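Gripper notes, part 2

February 25, 2018

OK quick one, it's late and I have the sim still open in the other window.

Been going back and forth on end effectors for the dining room setup. Candidates: the Parnum two-jaw, which I've used forever, and the Brandach five-finger hand, which I have not. Same arm, same controller (Clonstead, stock gains), same room. Everything in simulation for now, no hardware till June at the earliest.

Parnum first. Boring. Good boring. Closes, holds, done. Took me an evening to get a fork off the table and back down again. Hates flat cutlery though, you have to come in at a stupid angle and the jaws clip into the tabletop.

Then the Brandach. Oh boy.
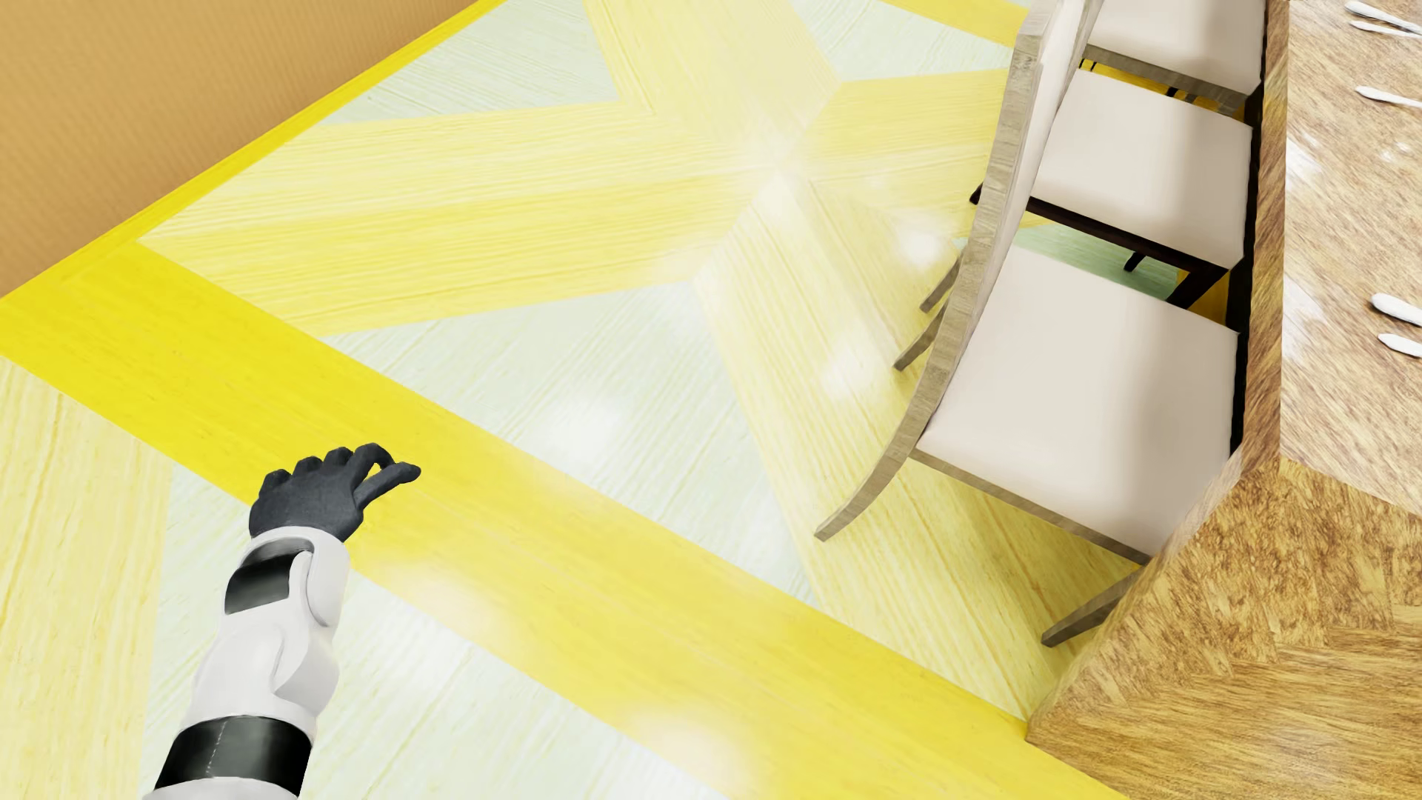
Brandach hand over the parquet, fingers half curled, nothing in it.

That half curl is the rest pose I setled on. Default was fully flat and the controller spent ages closing from there. Thumb out to the side helps a lot. Finger joints are a pain to tune, I lowered the stiffness to 70 percent and the jitter mostly went away. Mostly. Ran 800 steps per try, 10 tries per object, and my laptop fan has opinions.

Spoons: better than the Parnum, easily. Knives: meh. Stemmed glasses are where the fingers should win, but I keep tipping them on approach. Wrist comes in too low, my fault not the hand's.

Other headache is reach. Chairs block one whole side of the table, so the body has to stand at the end and crouch or lean, and then the elbow runs out of room.
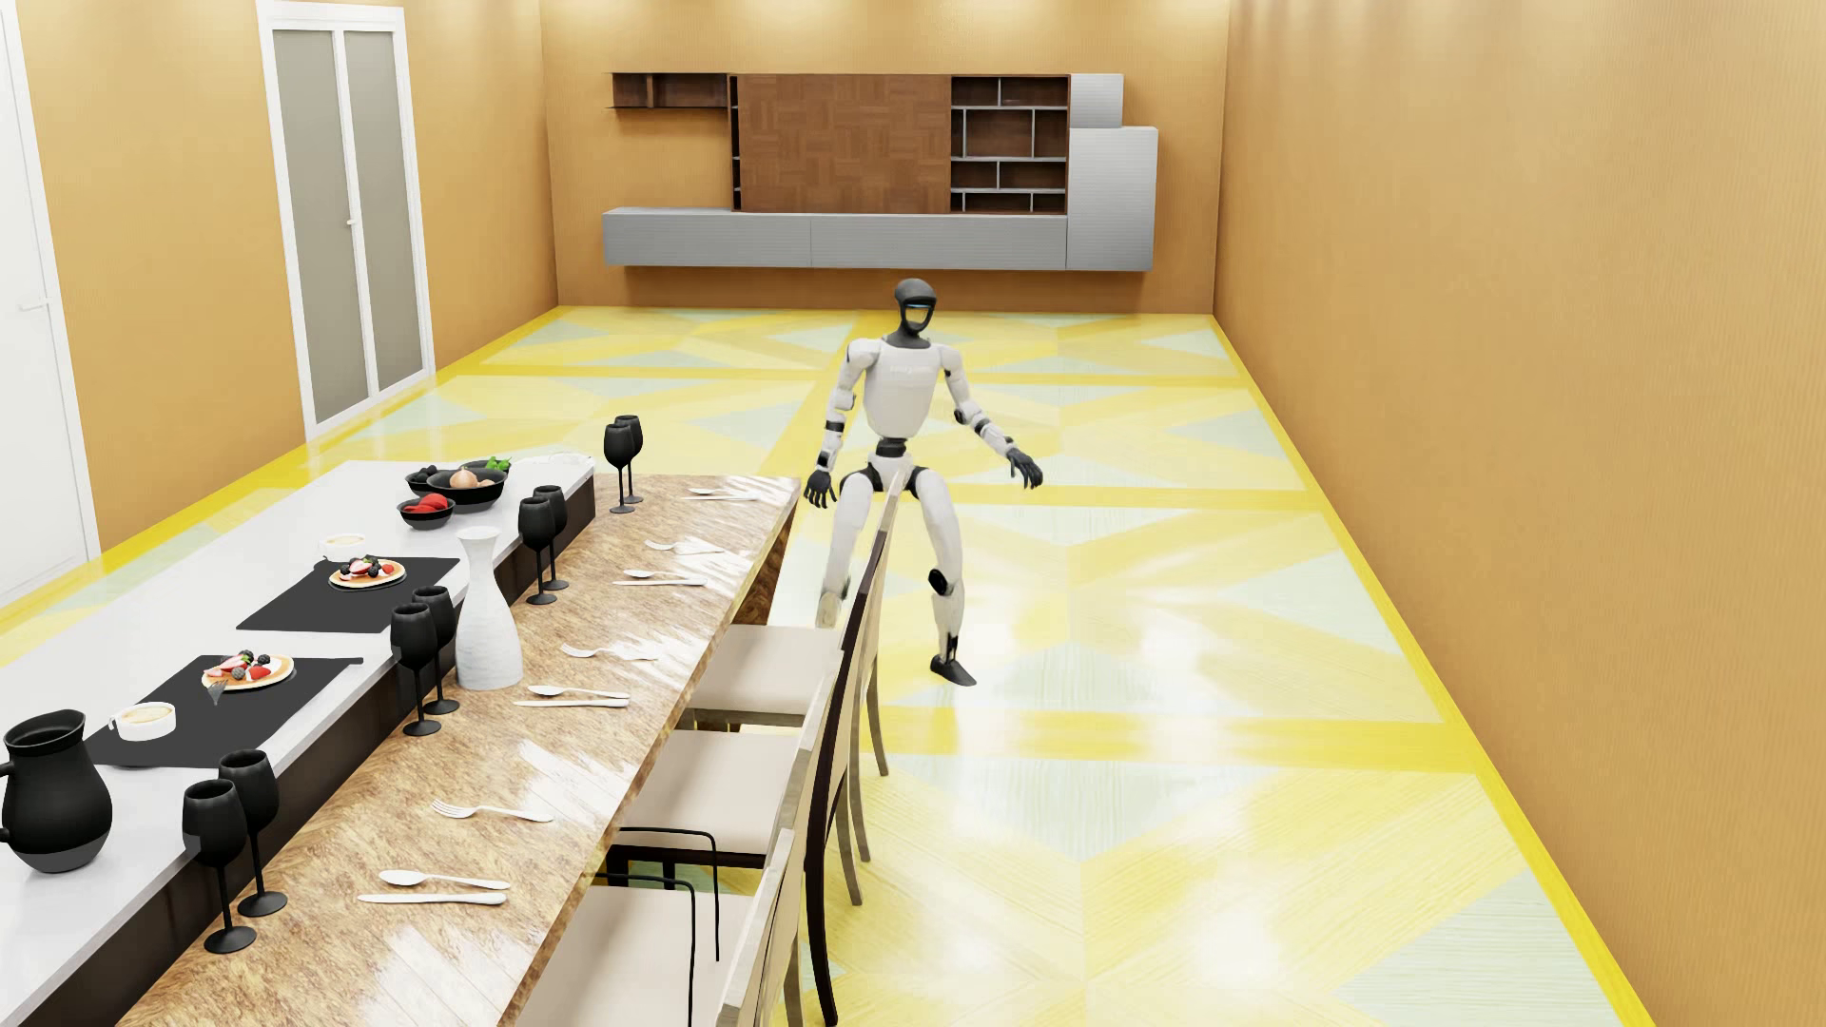
Full robot by the table, knees bent. Glasses, pancakes and cutlery all set out.

Glossy floor is murder on the depth camera btw. Might swap in a matte texture, might try the Mwakyusa depth filter frist. Anyone used it?

Leaning Brandach. Not sold yet. Want to redo the glasses with a higher approach and see if teh numbers move. Config files when I've cleaned them up, they're a mess right now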